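List archive
Home | Threads | Search the Archive | Subscribe | Help
Print this message | E-mail this message

To: Demonstration collection list
Subject: Re: Guidance on bedding and small household goods
Date: 8/30/25

Dear colleagues,

The Trumau site wrote to the list with several questions about the household portion of the collection. Their message is quoted here in part, and the replies that follow have been agreed with the data group at Sallavbridge. They apply to every site contributing to the Waltovum set, including those that joined after the spring instructions were circulated.

> We have completed our first block of home sessions and now hold 276
> episodes that passed the upload check. Before we go further we would
> like a ruling on three points.
>
> First, the instructions ask for "a representative working surface."
> Our operators have been using beds and sofas as well as tables, and
> one reviewer has marked the bed sessions as non-standard. Are they
> to be kept?
>
> Second, may the operator move objects that are not part of the task
> before starting? Practice differs from home to home.
>
> Third, what should be done with episodes in which the object slips
> and is picked up again? We have been discarding these, and the loss
> is considerable.

On the first point, bed and sofa sessions are to be kept. The term "non-standard" was carried over from the bench protocol and should not be used for home sessions. A soft surface gives way under the fingers, creases when an object is dragged, and lets a rolled or folded item settle at an angle. The model trained on the bench data alone has a poor record with exactly these conditions. Reviewers who have already marked episodes down for this reason are asked to restore them and to enter "soft surface" in the notes field.

The choice of objects should follow the same principle. Rolled textiles, folded cloth, face masks and brushes are all suitable, and they may be present together. Each requires a different approach from the fingers. A roll can be held firmly between the pads, while a mask offers very little to close on and is often best taken near an edge. Operators working with two grippers should use both where the task naturally calls for it, and should not park one of them out of view for the sake of a tidier recording.

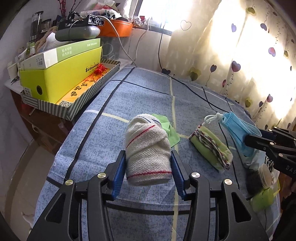 Navarrete replied off list, in answer to a draft of this message, that mixed textiles are welcome in principle but that the task sentence then has to carry more weight: with several pieces of cloth within reach, an entry such as "pick up the cloth" cannot be matched to one object, and their annotators have been sending such episodes back. They ask that the sentence name the object by color and form, and that it be written before the episode begins.

We accept the request. From this message onward the task sentence must identify a single object, or a named pair, in words that a person unfamiliar with the home could apply without help. "Take hold of the white roll" is sufficient. "Tidy the things" is not. Sites that record in a language other than English should submit the original sentence together with the translation, as the translated wording has on occasion been broader than what the operator was told.

On the second point, objects outside the task should be left where they are, with two exceptions. Anything breakable within reach of the arms is to be moved, and so is anything that shows private information, such as letters or prescriptions. Printed packaging on shelves and cabinets does not fall under the second exception and may remain. Cables lying across the surface may also remain if the operator judges that they will not catch. If they are moved, they should be moved before recording and not between episodes of the same series, so that the layout stays constant within a series.

On the third point, we ask Trumau to stop discarding these episodes and, if the files still exist, to recover those already set aside. A slip followed by a second grasp is useful to us. It is among the few places where the model can learn what to do after an error, and the current set holds far too little of it. Of the 1,972 episodes received from all sites so far, only 8 carry the "regrasp" label. We believe the true number is higher and that most have been removed by well-meaning reviewers at the sites. Staged slips should not be submitted - they look different from real ones and the operator tends to recover too quickly.

An episode should still be discarded where the object leaves the surface altogether, where the operator uses a bare hand to correct its position during the task, or where tracking is lost for either gripper. A hand or sleeve that is merely visible at the side is no reason for removal.

Two smaller matters were raised in the same correspondence. Bright windows behind the working surface are acceptable, and curtains may be open or closed as the household prefers. Please do not ask a household to change its lighting for our benefit. Finger pads should be inspected at the start of each session and replaced when the ribs no longer stand clear; the date of replacement belongs in the equipment log, which several sites have left blank.

The revised instructions will be placed in the shared folder under the existing file name, with the previous version kept beside it. Sites should complete any series already under way on the old wording and begin the next on the new one. The next combined release is planned for November, and uploads that reach Sallavbridge after the close of the intake window will be held for the release after it.

Questions on labeling should be sent to the list. Questions on equipment should continue to go to the support address, with the gripper serial number in the subject line.

For the data group,
Waltovum Collection Office, Sallavbridge

Previous message | Next message | Back to thread index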